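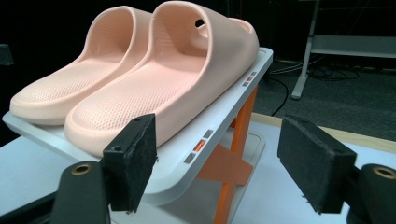 Will anyone lose hours when the pairing line goes over to the new stations?
Hours stay as they are on every contract through the end of the trial, and the company has put that in writing. What people do inside those hours will change, and most of this meeting was spent on how.

MINUTES OF THE STAFF AND MANAGEMENT MEETING
Sowerby site, returns and repacking
Held in the upstairs canteen, 10th July

Present: site manager, shift leads (early and late), floor representatives for returns, pairing and dispatch, the people officer, one visitor from Ilico.
Apologies: the maintenance lead, who was downstairs with the baler.

The question and answer at the top went up on the noticeboard after the April meeting and is repeated in these minutes by request of the floor representatives, who would like it repeated in all minutes until further notice. Agreed.

1. Minutes of the last meeting

Accepted with one correction. The April minutes recorded that the pairing floor had "welcomed" the new stations. The pairing representative asked for this to be changed to "was told about." Changed.

2. Matters arising

The canteen microwave has been replaced. The new one has a setting for fish, and the late shift has asked that it not be used.

The rubber mats promised for the returns benches came in the wrong size. The site manager has sent them back. The returns representative remarked that we should be well placed to handle a return. Noted.

3. The Nuta stations

The Ilico visitor gave an update. Nuta is the system that will pick up single items of footwear, put them with their partners and pass them on for boxing. Slides and sandals go first, because they have no laces. Lace-ups come later, and nobody at the table wanted to guess a month.

Before the stations do any of this, they need to be shown how. For the length of the trial, members of the pairing floor are spending part of each shift picking up and setting down shoes with a hand-held gripper while the tool records the movement. The target for the first stage is 700 recordings. The count stood at 439 on the morning of the meeting.

The pairing representative reported back from the people doing it. In summary:

The work is easier on the back than the benches and harder on the wrist. It is also slow. People who can pair a full cage before first break are being asked to move one sandal at the speed of someone defusing it, and a few of them find this hard on the nerves.

There is a feeling that the best pairers are being asked to teach their own replacement, and to do it for the same hourly rate. The representative said she was passing this on in gentler words than she had been given it in.

The Ilico visitor said that the recordings were only useful if skilled people made them, and that he had tried it himself and his were thrown out. This went down better than the rest of his update.

After some discussion it was agreed that recording work will be paid at the trainer rate, backdated to the start of the trial. The site manager asked for it to be minuted that she had come to the meeting intending to offer this. The pairing representative asked for it to be minuted that she had come intending to get it.

4. What the jobs look like afterward

The people officer handed out a one-page chart. There are 13 people on pairing across both shifts. Under the plan, 3 of them would look after the stations, and the others would move to inspection, cleaning or dispatch, with a choice where there is one to be had.

Questions from the floor:

Who picks the people for the stations? An open application, with length of service counting. Computer skills will be taught and are not a condition. The word "ideally" is to be removed from the draft notice.

What happens when a station stops? The person looking after it clears it and restarts it. If it stops again, shoes go back to the benches, which will stay where they are. The dispatch representative asked how often it stops at Prurkau, where the same stations went in last year. The visitor said less than it used to – he will send the log.

Will individual recordings be used to compare people? The visitor said no. The people officer said no. It was agreed that somebody should also write no on a piece of paper and sign it.

5. Visit to Prurkau

Two places on the van have been set aside for pairing and one for returns. Prurkau staff have offered to talk with ours over lunch without managers in the room. The site manager said she was happy with that and would eat in the van.

6. Any other business

Late shift reports that the charging shelf for the grippers is next to the kettle. To be moved. There was a short debate over which of the two would be moved – it will be the shelf.

Dispatch asked whether the stations could be given names. Site manager has no objection provided they are not the names of managers, past or present. Suggestions to go in the box by the time clock.

Actions
Trainer rate and back pay: people officer
Signed statement on use of recordings: people officer and Ilico
Stoppage log from Prurkau: Ilico
Rewritten notice for station jobs: site manager
Mats, correct size: site manager
Charging shelf: maintenance, once free of the baler

Next meeting to be called when the first stage of recordings is complete. Same room.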